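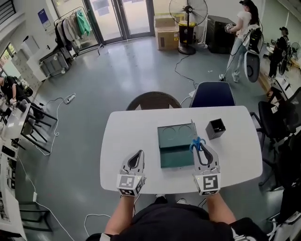 Does a box make a desk tidy?

I have been suspicious of desk organisers since my first proper job, when Wissam Khalaf gave everyone in the office a set of stacking trays and we all went on losing things, only now in layers. So when Tove Hauksdóttir told me the answer to my scissors problem was a box with a lid, I said what I always say, that a box is a place where things go to be forgotten.

The scissors problem is simple enough. They live on the table and they are never there when I want them. Blue handles, easy to spot, you would think. The dark green box was meant to cure this. It opens flat on the table with the lid standing up along one side, and there are circular recesses in it which I assume somebody at a design meeting was very pleased about. I have yet to own anything round that I need at a desk. A mug, perhaps, but I am not putting tea in a box.

Next to it goes the pen holder, small, black and square. I have fewer complaints about that. It is open at the top and you put pens in it. Tove paid 12 pounds for hers, a Narnano she says, and I think that is a lot for four sides and a bottom, but at least it doesn't pretend to be a system.
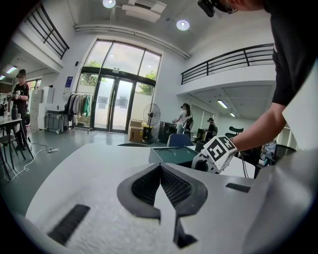
2 min read

My real objection is to the way these things get sold. I read a leaflet from Roratach that promised a clear surface in 9 minutes a day. Nine minutes! Every day! I could look for the scissors in less than that and still have time to sharpen a pencil. The same leaflet wanted me to sort everything by "frequency of touch", and I gave up there.

What I will grant is that a white table helps. Dark things show up on it, and a green box on white is hard to mislay even for me. Mine at home is brown and covered in post, so I can't blame the box for everything.

Aranka Barta thinks I should take the lid off altogether. Her argument is that a lid standing open takes up room and a lid lying closed hides the contents, so either way you lose. I can't fault it, though she also keeps 18 dead biros in a jar and won't hear a word about them.

I have agreed to try the box until May - lid on, scissors inside, pens in the holder and nowhere else. Tove wants a written verdict. If I've bought a second pair of scissors by then she can have her box back.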